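Transcribing death notices: one record per notice or one per person?
Board: Indexing and Transcription > Newspapers and Notices

ledger_line
Original poster

I am indexing the family announcements from the Zillden Advertiser for a local history society. The scans are 600 dpi greyscale from the bound volumes and the legibility is good. The data structure is where I am stuck.

The same death often appears more than once. Typically there is a short notice placed by the family, then a longer one with the funeral arrangements, then an acknowledgement of thanks the following month. Sometimes there is an in memoriam verse a year later as well. At present I give each printed notice its own record, which means one person can have three or four entries that disagree with each other on age, spelling of the surname or the order of the children.

The alternative is one record per person with the notices attached to it as sources. I have used that layout for burial registers and it searches well. It does mean deciding that two notices refer to the same person, and in this district half the surnames are shared by several unrelated households.

Software is Tirnovari, desktop version. It will export either layout. Which do people use, and has anyone changed from one to the other part way through?

quoin
Member

One record per notice, always. The notice is the thing you can see. The person is a conclusion you have drawn from it. If you merge at the transcription stage and get it wrong, whoever comes after you has to go back to the page to undo it, and most won't.

Give each notice its own reference (volume, page, column, position in column) and leave the linking to a second table.

parishchest
Member

I disagree with the "always". It depends on who is going to search it. Our society put up a strict notice-by-notice index of the Coltum papers and the most common complaint was that people found the first entry, copied it out and stopped. They never saw the funeral report two pages later that named the married daughters. A per-person page fixes that straight away.

The purist layout is correct for archivists. The people who write in to us are looking for a great-grandmother.

quoin
Member

That is a display problem. You can store the records separately and still show them together on one page. If the links are in their own table with a confidence value, the search page can group everything marked certain and list the rest under "possibly the same person".

parishchest
Member

You can if you have somebody to build the search page. We had a spreadsheet and a free web host.

ledger_line
Original poster

We are nearer to parishchest's position than quoin's, although Tirnovari does have a basic link table. I had not used it because the manual describes it as being for marriages.

A real case, with the names left out. First notice gives a widow, "aged 78 years". Second notice, placed by the funeral director, gives "in her 78th year". Same street, same chapel, same surname, but the forename is the formal one in the first and the pet form in the second. I am certain it is the same woman. What goes in the age field?

hatchment
Member

Both, in separate records, exactly as printed. "In her 78th year" means she was 77. "Aged 78 years" means what it says. One of them is wrong, or the family used the phrase loosely, which was very common. You cannot tell which from the paper alone.

I keep two fields. The first is age as printed, a text field, with no correction at all. The second is a calculated birth year range, earliest and latest. For the pair you describe, the range for each record is worked out from its own wording and the search runs on the range. Nobody has to choose.

tallowchandler
Member

Seconding the range field. One warning: some software treats "in her 78th year" as 78 on import if it pulls the digits out of the string. Tirnovari did this to me in an older version. It may have been put right since. Test it on a handful of records before you load a whole volume.

ledger_line
Original poster

Tested. It still does it. The import reads the first number it finds and ignores the words either side. I have switched off automatic age parsing under the import options and the text now comes through whole.

Next question. How much of the notice do you transcribe? Our brief says "full text", but the funeral reports list everybody who sent a wreath, and some of those lists are longer than the rest of the report put together.

quoin
Member

Full text means full text.

parishchest
Member

Wreath lists are where the cousins are. I would not leave them out either, and that is one thing quoin and I agree on. Workplaces turn up there as well. "From all in the finishing shop" has settled an occupation for me more than once when the census was vague.

hatchment
Member

Agree on transcribing them. I would not index every name in them as a principal. Use a role code. Mine are:

D – the deceased
S – surviving relative named in the notice
P – relative named as having died earlier ("preceded by", "reunited with", "widow of the late")
B – bearer
M – mourner present
W – wreath or card
O – officiant, organist, funeral director

Search defaults to D, S and P. Tick a box for the others. Without that the same minister comes up against every death in the town for thirty years.

tallowchandler
Member

I would split O. Funeral directors are worth having separately. If the firm's books survive they can be searched by date and will normally give you the place of burial, which the newspaper often leaves out. Van Hecke did most of the work on the Zillden side of the river and I understand the day books were kept, although I could not tell you who has them at present.

ledger_line
Original poster

Van Hecke appears on nearly every page from the second volume onwards. I will add F for funeral director and keep O for the service.

On volume: each bound year has up to 1,000 family announcements once the thanks and the in memoriam verses are counted. With wreath lists in full I expect the transcription to take twice as long as we told the members it would. I am inclined to transcribe the verses by first line only, as they come from a stock book held by the newspaper and the same eight or ten repeat throughout.

quoin
Member

The signature under the verse is the useful part. "From his loving sister and brother-in-law at Coltum" tells you a sister had married and moved by that date. First line of the verse plus the complete signature would be acceptable to me. I would record it as an abridgement in the notes on method.

hatchment
Member

We did the same. Verse code, then signature in full. The code list went in as an appendix.

ledger_line
Original poster

That is decided, then. Revised procedure, for anyone doing something similar. Corrections welcome before I send it out to the transcribers in November.

1. One record per printed notice. Reference is volume, page, column, position. Linked records go in the link table with a confidence value of certain, probable or possible.

2. Transcribe as printed, including misprints. Put [sic] only where a reader might suspect the transcriber. Expand nothing in the transcription field. Expansions go in the search field.

3. Age goes in as text. Birth year range is calculated by formula and locked, so that it cannot be typed over.

4. Names take a role code from hatchment's list, with F added. A person who appears twice in one notice in different roles gets two lines.

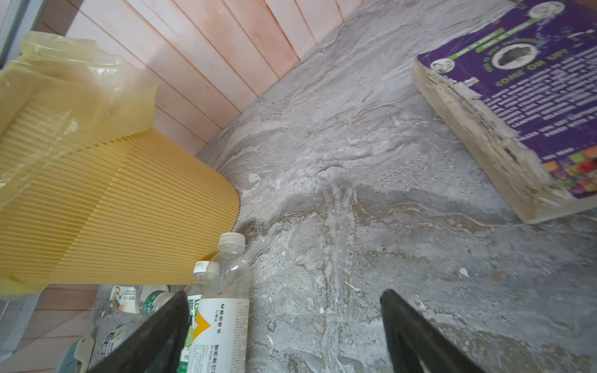
5. Women named by their husband's initials only are entered exactly that way. Do not supply a forename from memory, even if you went to school with her.

6. Verses are coded. Signatures are in full.

7. Every page is checked by a second person against the scan. The checker does not see the first person's notes until afterwards.

8. Uncertain readings go in square brackets with a question mark. If both people disagree, both readings are kept.

tallowchandler
Member

Good list. On 5, you need a rule for searching or these women will never be found. I enter the husband's initials in a separate "styled as" field and leave the forename blank. A blank forename with the title Mrs can then be picked up as a group.

On 7, how are you choosing the checkers? Ours swapped with each other in fixed pairs and after a while they had all picked up the same bad habits. Rotating them by volume helped.

parishchest
Member

Still think a link table with three confidence levels is more than most societies will keep up. Ours would have marked everything "probable" and gone for tea. Apart from that I have no objection, and I would use the rest as it stands.

quoin
Member

Define the levels in writing. Certain: two independent points in common besides the name, for example address and spouse. Probable: one. Possible: name and place only. Then it is a matter of counting points and takes a few seconds.

ledger_line
Original poster

Adopted, with the wording changed slightly so that date of death counts as a point but date of publication does not. "Styled as" field added under 5. Checkers will rotate by volume.

One thing outstanding. The thanks notices rarely give a date of death, so by quoin's rule a good many will only ever reach "possible" unless an address is printed. I can live with that for the first release.

hatchment
Member

Check whether the thanks notice names the hospital ward or the doctor. If the funeral report names the same one, I would accept it as a point.

ledger_line
Original poster

Several do. I will put that in.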